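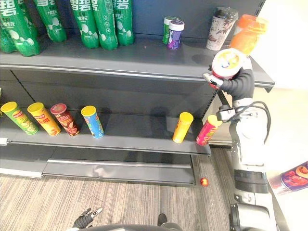

Green soda on the upper shelf, snack cans on the middle one.

Sorting a product list with two scripts in it
2021-02-27

I spent most of this week on the stock list for Clasemum, and the remaining problem is ordering. The list has 1,842 rows. Product names are in English, in Chinese, or in both, depending on who typed them and what was printed on the carton. The complaint I was given was "the list is in random order." It was in a perfectly defined order, but I understand the complaint.

The data lives in SQLite. With no collation specified, SQLite compares text with BINARY, a byte-by-byte comparison of the stored encoding. For UTF-8 this gives code point order. Code point order puts all the capital A–Z names first, then the lowercase ones, then everything accented, then the Chinese. Within the Chinese block, the common characters are laid out by radical and then by remaining strokes. A name starting with 雪 lands near the far end because the rain radical is number 173. Someone who learned characters from a paper dictionary can more or less follow this. Someone who types pinyin all day can't, and the people searching this list type pinyin all day.

Before collation there is normalization, which I had put off. The export from Lultine had the same product entered under names that looked identical on screen and compared as different. Causes, in order of how much time they cost me:

Full-width Latin letters and digits. These come from typing with a Chinese input method in full-width mode. They are separate code points (U+FF01 and up) and compare unequal to the ASCII ones.

Ideographic spaces, U+3000, usually at the end of a name where you can't see them.

No-break spaces, U+00A0, pasted out of a supplier's web page.

The square unit characters, such as ㎖, which is a single code point and displays much like the two letters "ml" in a small font.

NFC does nothing for any of these. It only handles canonical equivalents, for instance é as one code point versus e plus a combining accent. NFKC handles all four, with the side effect that it also rewrites things you may have wanted. A superscript 2 becomes a plain 2. The character ½ becomes a 1, a fraction slash (U+2044) and a 2, so "1½ L" turns into "11⁄2 L". We had that one in the data. I now keep the original name in its own column and store an NFKC version next to it as a key for matching and sorting. The key is never displayed. I should have done it that way from the start, and a printed price list from Tuesday is the evidence.

After NFKC I strip both ends, collapse internal runs of whitespace to one space, and apply case folding. In Python that is unicodedata.normalize, split and join, and casefold(), in that order. Case folding can in theory produce a string that is no longer normalized, so there is a second normalize call at the end. It has not changed a single row so far and I am leaving it in.

For the sort proper I went with ICU. The locale string takes an extension for the collation type: zh-u-co-pinyin for pinyin order, zh-u-co-stroke for stroke count. With pinyin, 雪碧 goes under x (xuěbì), where people look for it. With stroke, it goes with the other 11-stroke first characters, where people of a certain schooling look for it. I built both sort keys and asked. Pinyin won without much discussion.

Known defect — polyphonic characters. ICU's pinyin order assigns one reading per character, with no knowledge of the word. 重 is filed as zhòng, so anything beginning with 重庆 (Chongqing) sorts under z. The fix is a manual override column holding a reading as text, empty for nearly every row. I filled it in for 15 products and stopped when I ran out of ones that annoyed me.

The other open question was where Latin names go relative to Chinese ones. By default the Chinese collation puts Latin first, and there is a reorder setting to flip that (kr-hani-latn, if you are looking for it). A third arrangement interleaves them, treating a Chinese name as if it were spelled in pinyin, so that 雪碧 sits among the Latin X names. This needs a transliteration step and is no longer collation in the strict sense. I got it running on a sample of 100 rows and found it hard to read, although I am not the one who has to use it.

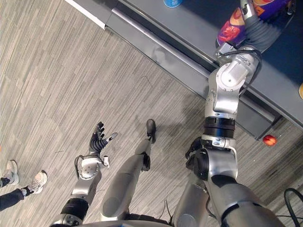
Agustina Mansilla wrote in about the draft of this post to say that interleaving was the right choice all along. Her argument: people scanning a mixed list are looking for a sound, and splitting by script makes them decide which script the product was entered in before they can start looking. She also pointed out that the search box should match on pinyin initials, so that typing "xb" finds 雪碧, and that once this exists most people stop caring about sort order.

The second point I accept and have started on. It is a small table, key to initials, rebuilt on import. On the first I'd like to see it tried with the full list before changing the default. A toggle is cheap.

Index note for anyone copying this setup: if you put an ICU collation on an indexed SQLite column, the index depends on the collation data in the ICU version that built it. Upgrade ICU and the ordering can change underneath the index, after which lookups may miss rows with no error. Run REINDEX after every upgrade. I store the sort keys as blobs instead and write the ICU version string into a settings table. The import script compares it on startup and regenerates the keys when it differs. Regeneration takes 14 seconds on the shop machine, most of it Python starting up and reading the file off a slow disk.

Still to do: decide what happens to names that begin with a digit. At present "7" comes after "15" unless numeric ordering (kn) is switched on, and when I switch it on the barcodes people have typed into the name field all move to the end of the digits.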